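阅读时间：8分钟

打印本页 | 邮件转发

把一张床重新铺一遍
与“Besson”整理小铺主理人聊床品、折痕和换季

约在下午三点，她比我先到，已经把窗帘拉开了一半。第一句话不是你好，是“你摸摸这个”，说着就把一条毯子塞到我手里。我摸了，确实舒服，她很得意地笑起来。

她开的这家小铺叫Besson，开在一栋老居民楼的二层，面积32平方米，一半放布，一半放床。对，店里真的有床，客人可以坐上去，也可以帮着一起铺。她教人整理床品，也替人收拾换季的被褥，最忙的是十月，那阵子她一天要爬好几趟楼，晚上回来还要给自己家的床换被套。“换完就倒下去睡，特别香！”

我问她，铺床这种事有什么好教的，大家不是从小就会吗？

“会铺，可是很多人不喜欢铺呀。”她说，“我以前也不喜欢。我妈叫我叠被子，我就把被子一团，往床头一推，完事。后来自己租房子，屋子特别小，进门就是床，它乱，整个家就乱。我有一天下班回来，心里很烦，也不知道怎么了，就把床上所有东西都掀下来重新铺了一遍。铺完我坐在地上看了好久。”

从那以后她就迷上了布。先是给自己买，然后给朋友挑，再后来朋友的朋友也来问。她在一家叫Pirnel的家纺店做过两年店员，每天的工作就是把被客人翻乱的样品叠回去。“那两年我叠过的枕套，比很多人一辈子用过的都多。别人觉得枯燥，我可高兴了，每种料子脾气都不一样，棉的听话，缎面的滑头，毛绒的呢，你怎么叠它都要鼓起来。”

说到这里她站起来，给我示范怎么对付滑的料子。做法很简单，先把四个角找齐，用手背从中间往外推，不要用指尖去抠。推平以后对折一次，停一停，再折第二次。“很多人败在太急。滑的料子你一急它就跑，折好的边又散了。我教客人的时候会说，折一下，喘口气，再折一下。”

厚的东西她更喜欢卷。针织毯、绒毯，她都主张卷起来放。折的话，折线上会压出一道印子，一个冬天过去也不一定回弹；卷呢，印子浅，抽出来一抖就能用，放在床尾也好看。卷的时候不要使劲勒，她形容那个力度是“像抱一只不太熟的猫”。

我们聊到颜色，她的声音马上高了一截。

“米白一定要有！米白是床上的米饭，配什么都行。然后你可以放一个很跳的颜色，粉的、蓝的，胆子大一点。很多客人跟我说，我就想要干净的，灰的白的就好。我说可以啊，那你灰白的床单上面，搭一条亮粉色的毯子试试看嘛，不喜欢再拿走，又不花钱。十个里面有八个最后没拿走。”

花床单能不能配花毯子？她说能，她自己就爱这么配。格子和花印在同一块布上，再压一块纯色的厚料子，眼睛就有地方歇。她把这个叫“留一块空地”。空地不用很大，横在床中间就够了。

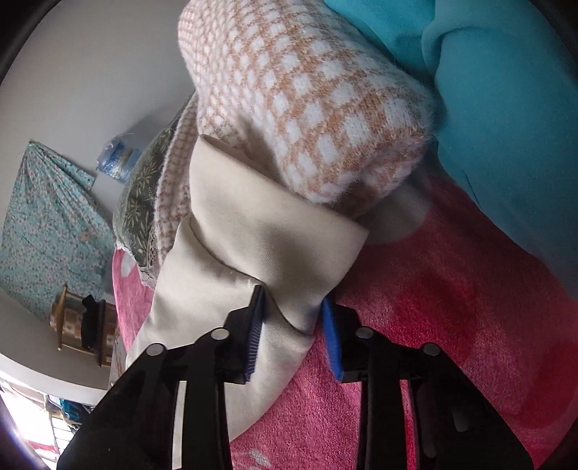
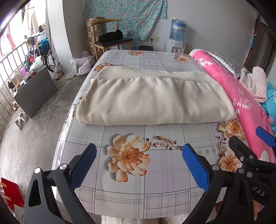
上图：米白色织物搭在卷起的针织毯上，毯子是白色块配浅橙褐色格纹，右侧是蓝绿色的布；下图：印着花朵和格纹的床单，米白色厚织物横放在床中间，紧挨亮粉色绒毯。

她特别喜欢橙色和奶油色的花，说这种花看着暖和，又不闹。“有的花床单，花太密，一铺开像一锅煮开的粥。要挑那种花和花之间有距离的，你躺上去，旁边还看得见一朵，心情会好。”

我又问她蕾丝边。说实话我一直觉得带蕾丝的床品不好打理，洗一次皱一次。她点头，说对，是麻烦，但是她舍不得不用。“我奶奶的枕巾就有一圈白蕾丝，洗到后来都软了，我小时候睡觉前要用手指头去数那些小洞洞，数着数着就睡着了。所以我看到白蕾丝就走不动路。”她的办法是翻面、装网袋、低速洗，晾的时候趁潮用手把边抻一抻。抻过的边干了以后就服帖，不必再熨。

收纳的部分，她讲得比我预想的细。店里卖得最好的是一款Plusum的布收纳袋，她自己家也用，深度25厘米，刚好立着放一排卷好的毯子，不会倒。她反对把被褥叠成一摞往柜子里塞：“你要的永远是最底下那条，抽出来，上面全塌了，你就再也不想整理了。”立着放，像书一样，书脊朝外，要哪条拿哪条。她在袋口缝了小布条，每条颜色不同，家里人看颜色就知道里面是谁的。她先生起初总放错，她也不说他，只在他的那只袋子上换了一条最刺眼的荧光绿，后来就放对了。

有没有失败的时候？她大笑，说多得很。

最惨的一次，她答应替一户人家把全屋的床品都理出来，以为一个上午就够，结果柜子一开，里面从婴儿包被到结婚时的缎面被套全都在。她从早上一直理到天黑，中间连饭都是站着吃的。最后清点，大大小小72件。户主是位老太太，一件都不想扔，每拿起一件就要讲一段。“我一开始还着急，后来干脆坐下来听她讲。那条大红的是谁送的，那条蓝的是在哪个城市买的，讲得可好听了。那天我只扔掉了两只破枕套，可是老太太特别高兴，我也高兴。”

那一次以后她改了做法，上门之前先打一个长长的电话，问清楚有多少、放在哪儿、哪些舍不得。她也不再劝人扔东西。她说布这种东西占地方是占地方，但是洗干净、卷好，它就能一直等你。

我问她，那要是有人家里床很小，东西又多，怎么办？

“先空床。”她答得很快，“床上一件都不留，床垫拍一拍，窗户打开。然后从床单开始，一层一层往上加，加到你觉得好看就停。剩下的收起来，下个月换着用。你别想着一次全都摆出来，轮着来，像换衣服一样，多有意思啊！”

她最近在准备一个新的小课程，名字叫Akidico，她说这个词没有什么意思，就是念起来轻快。课程在店里上，一次只收几个人，每人584元，包一顿下午茶，内容从认料子到铺整张床都有，最后一节是大家互相铺对方带来的床品。她对这一节期待得不得了。

“你想想看，你把自己天天睡的那套东西交给一个不认识的人，他铺出来跟你铺的肯定不一样。也许枕头摆的方向不一样，也许毯子他会斜着放。你看一眼，哎，原来还能这样！”

聊到后来天色有点暗了，她起身去开灯，顺手又把我坐皱的那一角床单拉平。我说抱歉，她摆手说不用，皱了就再拉一下嘛，她一天要拉好多回。临走前我问她，自己家里现在床上铺的是什么。

她想了想，说是一套洗了很多年的浅蓝格子，边上有个小洞，她补了一朵小花在上面。毯子是橙的。枕套有两只，不是一对，一只大一点，一只小一点，大的归她。

打印本页 | 邮件转发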